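Speaker notes: "What the maintenance plan left out"
Skamer users' afternoon, second slot after coffee

Opening

Thank them for staying. Ask how many people in the room look after an arm they didn't choose. Wait for the hands, don't rush it.

I look after one cell at Feltwood. One white arm, one black gripper with jointed fingers, one white table full of toy food and kitchen things. When I took it on I was handed a maintenance plan of 31 items, and I was told that if I did all of them the cell would look after itself. I have now done all of them for long enough to have an opinion.

My opinion is that most of the plan protects the person who wrote it. I'm willing to be argued out of that, and there's time at the end.

The fingers

Start with the part everybody asks about. Our gripper has small blue-tipped pads on the fingers. The plan says inspect them every 2,000 cycles. Inspect for what? It doesn't say. I wrote to Courtois, who put the plan together, and got back a sheet telling me to look for "wear beyond normal." Let people laugh at that, then move on.
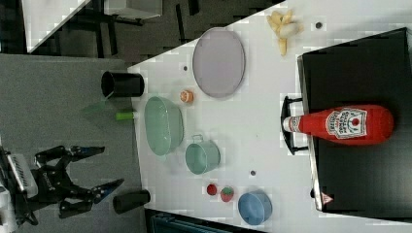
So I made my own rule, and it's a dull one. Open the hand all the way and look at every pad from the tip side, under a lamp, before the first run of the day. Then push each finger sideways with a thumb, power off. If one gives more than its neighbor, write it down. I don't care about a number. I care whether it is worse than last month, and I can only know that if last month is in the book.

People tell me the software would notice a loose finger. Maybe it would. I have 133 entries in the log and I can't find one where the software spoke up before a person did. If your logs say different, I'd like to see them — the logs, please, and no slides.

Cables

Slow down here, this is the part that matters.

Two cables get my attention. One loops over the top of the arm toward the gripper, and the other runs low along the base segment. The plan gives both of them a single line: "check routing." You can check routing with the arm parked and get a lovely answer every time. A loop that looks generous in the park position can be tight somewhere else, and the park position is where every inspection photo in the binder was taken.

What I do now:

1. Clear people away and put the arm in slow mode.
2. Send it to the farthest reach the job uses, then to the most folded one.
3. Stop at each and look at the loop from both sides of the table.
4. Power off, then run a hand along the jacket, feeling for flat spots.
5. Look at the table. If the loop can reach an object on it, move the clamp before you move the object.

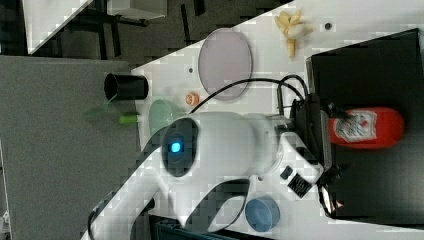
6. Write down the pose you stopped in, so the next person stops in the same one.

Step six was added after I compared two of my own entries and couldn't tell what either of them meant.

The blue light

Some of you love the blue light. I've been in meetings where "the light is blue" was offered as the whole status report. On our cell it sits in the middle of a joint cap, where you can't miss it, and that's half the trouble. A light that easy to see gets believed. I won't sign anything off on the strength of it. It says nothing about pads, nothing about a jacket wearing through and nothing about the bolts on the flange.

Speaking of bolts: Prallard sold us a torque driver with a memory, and I'll admit it has earned its drawer. I was wrong about that one. Say so.
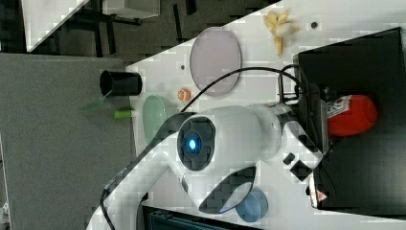
The table deserves its own line in any plan, and in ours it has none. We were told the layout was "free," meaning the objects could go wherever the operator liked. Fine, until you try to repeat a test and find that free means different every time. The black cup lying on its side at the table edge, open end facing out, is a case I'd want settled in writing: is that a start position, or did it end up there? Same for the little green cylinder beside it. If the setup sheet can't answer, a missed grasp tells you nothing about the gripper, and you'll take a good hand apart looking for a fault. I've done that. It cost me a morning and a perfectly good set of screws.

What I'd cut

Of the 31 items I'd keep two exactly as written: the emergency stop test and the base bolts. The other 29 need either a reason or a pose next to them, and a few need deleting. I sent that list to Courtois in July. They've thanked me for it.

If there's time, ask who else has had the plan changed after they complained. If there isn't, skip to questions and leave the log book on the front table so people can leaf through it.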